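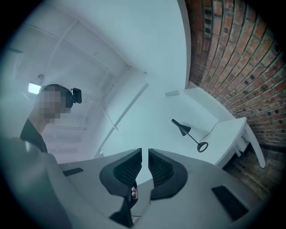 Page last changed: Monday, 2 p.m.

Nava Allotment and Garden Society
Minutes of the May meeting, held in the long room at Uvov Hall

The chair opened the meeting at seven and welcomed everyone, with a particularly warm hello to the three new plot holders from the lower field, who had walked up through the rain and were given the seats nearest the radiator. Apologies were received from four members and read out.

1. Minutes of the last meeting
Accepted with one correction. The seed order came from Mostuvex and had been written down as Plulance, who supply our compost. The secretary is sorry for the mix-up and has fixed the copy in the binder.

2. Water
This took up most of the evening, as water generally does. The new meter was read at the start of the month and we have used 384 gallons since it went in, with the top standpipe accounting for the larger part. The member who looks after the pipes thinks the washer on the top tap is worn and would like to change it before the dry weather comes. Agreed, and thank you very much for offering.

There was a long and good-natured talk about hoses. Several members feel that leaving a hose running while you go off to chat is hard on those at the end of the line, and one admitted to being guilty of it (she was forgiven on the spot). It was agreed to go on as we are, with hoses allowed before nine in the morning and after six in the evening, and watering cans at any hour you like. A card saying so will go on the shed door.

3. Waiting list
The list stands at 37 names. Two half plots behind the greenhouse have been cleared and will be offered to the next two people on it. One member asked if full plots could be split when they come free, and there was a good deal of feeling on both sides, some of us remembering how long it took to get a full one! Put over to next time so that people can think about it and talk to their neighbors.
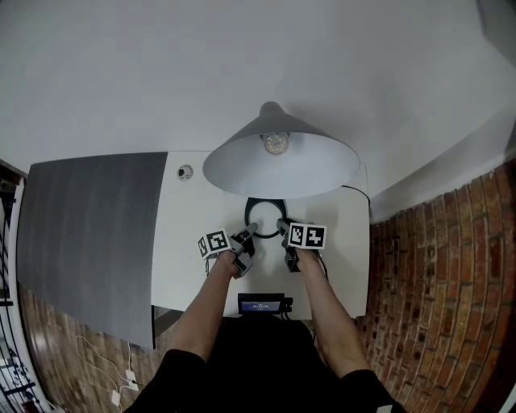

It was also mentioned that some on the list have been waiting long enough to have moved away, so the secretary will write to everybody and ask them to let us know if they would still like a plot. Replies by the end of the month, please.

4. Compost delivery
Plulance will bring 90 bags, to be stacked by the lower gate as before. Please take only what you have paid for and tick your name on the sheet, and if you have a wheelbarrow with a sound tire, do bring it along, as last year we were down to one between the lot of us and it made for a very long morning.

5. Plant sale
The sale will be held on the grass at the front of the hall. We have plenty of tomatoes promised and hardly any flowers, so anybody with marigolds or sweet peas to spare would be making the stall holders very happy. Labels matter too: last year's mystery squash went to good homes, but several buyers came back to ask what on earth they were growing. Cakes as usual, and tea from the hatch.

6. Any other business
The padlock on the tool shed is stiff again. Oil has been bought.
A pair of green gloves was left on the bench by the rain barrels and is now on the hook inside the shed.
One member brought rhubarb to share and it had all gone by the end of the evening, with many thanks from those who were quick enough.

The meeting closed at ten to nine. The next one will be in the same room at the same time, and bringing a cushion is a sensible idea.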